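Wavham says its new grasp planner, Resumari, gets a robot hand from camera view to finished grip with no hand-tuned steps. The company reports a 79 percent success rate over 2,000 trials. All of them were run in simulation.

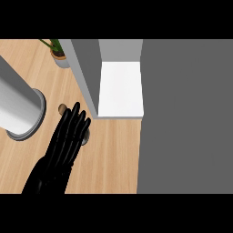

That leaves the harder part open. Wavham tested 18 objects and has not said how the planner copes with a bad depth reading or a slipping finger. "I'd like to see the failures," said Corey Ormsby, a controls engineer at Grisex -- a rival, to be fair. Trials on hardware are due in April.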